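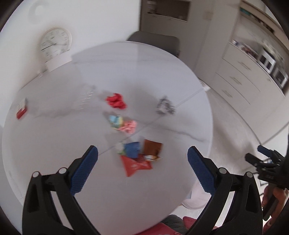

Attachment 1: table task, both grippers in view, wrappers on the white table, blue pads open.

Ticket 3920 – Tosham hand-held set, right-hand episodes rejected at import
Queue: Groseck data collection
Component: Arnberg importer, gripper width channel
Priority: medium
Status: closed, fix applied
Opened: 11/7/20

Summary
Episodes from the table pickup task are failing import on the right-hand gripper only. Left-hand files from the same episodes pass. The importer reports "width out of range" and drops the whole pair, so the left-hand data is lost as well. 33 episodes affected so far, all recorded at the Laaksonen apartment site.

Expected
Width reads zero with the pads touching and stays inside the calibrated range for the full recording.

Observed
Right-hand width goes negative whenever the fingers close on something thin. Flat wrappers trigger it nearly every time. Thicker items such as the chocolate bar package usually don't. Position tracking and video are fine on both sides.

Steps to reproduce
Start a paired recording with the Tosham set. Close the right gripper fully with nothing between the pads and hold it. Stop, then run the import check. The file is rejected on the first closed sample.

Log

Entry 1
Reran the import check on one rejected pair with verbose output. First bad sample is 1803, right side. Width is slightly below zero and stays there until the fingers open. No dropped samples before or after, so this isn't a timing fault.

Entry 2
Swapped the two data cables. The error stayed with the right gripper. Cable and port ruled out.

Entry 3
Checked the hinge screws on the right gripper. No play in either finger. Cleaned the pads and repeated the closed test. Same result.

Entry 4
Compared calibration files. The left file was written after the June pad change. The right file is older and still holds the zero point for the previous pads, which were thicker. With the current pads the fingers travel farther before they touch, and the importer reads the extra travel as negative width. This fits the pattern with thin wrappers.

Entry 5
Recalibrated the right gripper: full open, full close, 6 repeats, then saved. The new zero is stable across all repeats. Closed test now passes import.

Entry 6
Question from training side: can the rejected episodes be kept? Yes. The raw encoder values are intact – only the conversion to width was wrong. Reran the conversion with the new calibration file and imported again. All 33 pairs accepted. Spot-checked several against video, and pad contact lines up with the width curve on both sides.

Entry 7
Training side also asked whether the earlier batch from the same site is affected. It was recorded before the pad change, so the old file is the right one for it. Do not reconvert that batch.

Cause
Right gripper was not recalibrated when the pads were replaced. The importer does not compare the calibration date with the pad change date.

Changes made
New right-hand calibration file stored with the set. Old file kept and renamed with its valid period. Import error text now names the side and the first bad sample without verbose mode.

Still open
Importer should keep the good side when only one side fails. Moved to a separate request. Until that is done, run the closed test on both grippers before the first episode at each site and after any pad change. If either side reads below zero, stop and recalibrate before recording.

Operators do not need to change how they pick up the wrappers. Flat items stay in the task.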